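Floors first, says the woman who runs Marwood's back rooms

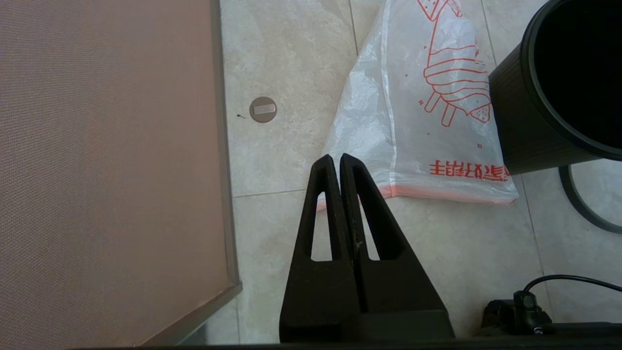 Bag on the tile, next to the bin. Ice cream print on it.

She has looked after the back rooms at Marwood for 9 years and she starts with the floor. Always. "People start with shelves. Then everything off the shelf lands on the floor and you're walking on it."

Plastic bags are her thing. Thin ones, the kind that come with takeout or a snack. "They slide off the top of a full bin, or somebody misses. I pick up bags before I even get the broom - a broom just pushes them around."

And drains? She laughs. "Keep the drain clear. Bag goes over it, you mop, the water just sits their." She learned that one in January, at the old Tistton building, and had to redo the whole hallway.

Large tile she likes. Fewer grout lines, less scrubbing. Pale tile shows every speck, and she likes that too. "If I can see it I can get it."

Anything leaning gets moved before she mops. Panels, boards, whatever. "You find things behind them. Always."

Does she keep bags? Some. Clean ones get folded flat and go in a drawer, 3 drawers now. "My sister says thats too many. Maybe." The printed ones she saves longest, she likes the drawings.

Bin liners she buys in boxes of 2000, from Zasby, and a box lasts her most of the year. Next on her list is the storage room. Floor first.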